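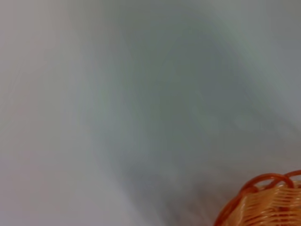

O índice de rendas da consultora Bolluvine, divulgado a 1 de julho de 2023, garante que o mercado de arrendamento "regressou à normalidade" em 22 dos municípios que acompanha. A palavra normalidade aparece seis vezes no comunicado e não é definida em nenhuma delas. Quem procurar no relatório uma fronteira clara entre mercados recuperados e por recuperar encontra coisa parecida com a superfície cinzenta no topo desta página, mais clara à esquerda, mais escura para o meio, com um tom a passar para o outro sem que se veja onde. A consultora chama-lhe "zona de transição" e coloca lá a maior parte do país.

Os números de base também pedem cautela. O estudo assenta em 3051 contratos novos, recolhidos junto de mediadoras que aceitaram partilhar dados. Ficam de fora as renovações, os quartos e tudo o que é arrendado diretamente pelo proprietário. Em vários concelhos do interior a amostra é tão curta que o próprio anexo metodológico recomenda "leitura prudente" - recomendação que não chegou ao comunicado de imprensa.

A subida trimestral de 2 por cento na renda mediana é apresentada como sinal de estabilização. Em fevereiro, perante uma subida igual, a mesma consultora falava em "pressão persistente". Questionada sobre a mudança de vocabulário, a Bolluvine respondeu por escrito que "o contexto evoluiu" e remeteu para a nota técnica, onde o assunto não é tratado.

Anneli Kemppainen, economista da associação de inquilinos Sudon, considera que o índice mede sobretudo o que as mediadoras conseguem fechar. "Se as famílias desistem de procurar casa na cidade, a procura cai e o índice melhora. Eu não chamaria a isso recuperação", afirmou. A associação pediu acesso aos dados por freguesia e ainda não obteve resposta.
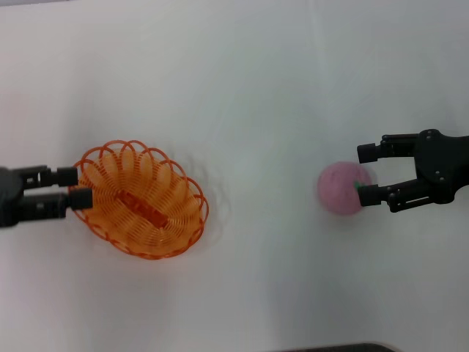 Duas garras robóticas, um cesto de arame laranja e uma bola cor-de-rosa sobre um tampo branco.

Do lado dos promotores a leitura é outra. A Kaewkla, que tem 300 fogos em construção destinados ao arrendamento, diz que o relatório "confirma a confiança dos investidores". A empresa não indicou quantos desses fogos já têm licença de utilização nem que rendas tenciona praticar. Convém lembrar que a Kaewkla é também assinante do serviço de dados da Bolluvine, informação que vem na última página do relatório, em corpo pequeno.

A próxima edição do índice deverá usar uma nova ponderação por tipologia. A consultora não esclareceu se os trimestres anteriores serão recalculados. Se não forem, a comparação com os valores agora publicados terá pouca utilidade.

Imprimir | Enviar por e-mail

Contactos | © 2023 Grurkureck. Todos os direitos reservados. | Voltar ao topo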